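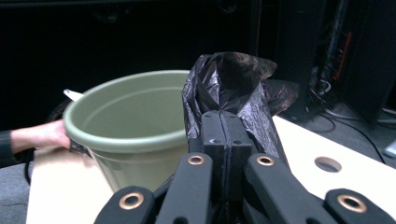 Pinza manual de cuatro eslabones sujetando una bolsa de plástico negro junto a una maceta verde. Foto: Tukora.

Tukora publica el procedimiento de puesta a punto y mantenimiento de su pinza manual para materiales flexibles

El documento recoge el ajuste de las mordazas, la revisión de los casquillos y los criterios de sustitución de piezas en el puesto de manipulación de bolsas y macetas.

Tukora ha publicado el procedimiento de mantenimiento de la pinza manual que utiliza en su puesto de ensayo de manipulación, destinado al trabajo con bolsas, láminas y recipientes para planta. El texto, identificado como revisión 5, sustituye a las instrucciones de montaje anteriores y entra en vigor en octubre.

La pinza tiene un bloque central de mordazas en dos mitades, accionado por eslabones articulados. Cada eslabón lleva un casquillo metálico alojado en el cuerpo de plástico negro. El desgaste de estos alojamientos es la causa más frecuente de pérdida de paralelismo entre las mordazas, según los registros de taller de la empresa.

"Con una pieza rígida, una holgura pequeña en la articulación pasa inadvertida. Con una bolsa arrugada el material se desliza por el lado que cierra más tarde, y el operario compensa apretando más, lo que acelera el desgaste", explica Sânziana Iordache, responsable de mantenimiento de Tukora.

Puesta a cero

El ajuste se realiza con la pinza descargada y las dos mitades del bloque en contacto. La junta vertical entre ambas debe quedar cerrada en toda su altura. Si se aprecia luz en la parte superior, se afloja el eslabón interior del lado correspondiente, se recoloca el bloque y se vuelve a apretar sin forzar el plástico. No se admite el uso de suplementos en la junta.

A continuación se efectúan 100 ciclos de apertura y cierre en vacío y se repite la comprobación. Una pinza que pierda el cero en esta fase se retira del puesto.

Prueba con material

La prueba funcional se hace con una bolsa de plástico vacía, sin alisar, cogida por la parte inferior. Un segundo operario puede sujetar la maceta por el borde durante la maniobra, con la mano fuera del recorrido de los eslabones exteriores. La prueba consta de 13 agarres consecutivos. Se anota cualquier deslizamiento visible y el lado en que se produce; dos deslizamientos por el mismo lado obligan a desmontar la articulación.

No se utilizan bolsas con tierra o restos de sustrato en esta prueba. Las partículas finas entran en los alojamientos y falsean la lectura de la holgura.

Limpieza y sustitución

Los casquillos se limpian en seco, con bastoncillo, y no se lubrican. Los orificios y ranuras de la cara superior del bloque se soplan con aire a baja presión antes de cada sesión. Las mordazas se sustituyen siempre por parejas, incluso cuando solo una de ellas presenta marcas.

La revisión se apoya en el historial del puesto, que comprende 584 intervenciones anotadas por los operarios. A partir de esos datos, Tukora ha suprimido el reapriete diario de las articulaciones, que deformaba los alojamientos, y lo ha reemplazado por una inspección visual al inicio del turno.

"El reapriete se hacía por costumbre. Al ordenar las anotaciones vimos que los eslabones más apretados eran también los que antes se cambiaban", señala Harriet Szabo, técnica del puesto y coautora del documento.

Los juegos de casquillos y las mordazas de repuesto los suministra Antoniadis. Las referencias figuran en el anexo del procedimiento, junto con la hoja de registro y el esquema de despiece. Las pinzas montadas con el bloque de mordazas anterior pueden mantenerse con el mismo método, salvo el ajuste de la junta, para el que sigue vigente la instrucción original.

El procedimiento está disponible en español y en inglés previa solicitud al departamento técnico.

Sobre Tukora

Tukora diseña y mantiene útiles de agarre para puestos de manipulación de materiales flexibles.

Contacto de prensa
Vibeke Blöndal
Comunicación técnica, Tukora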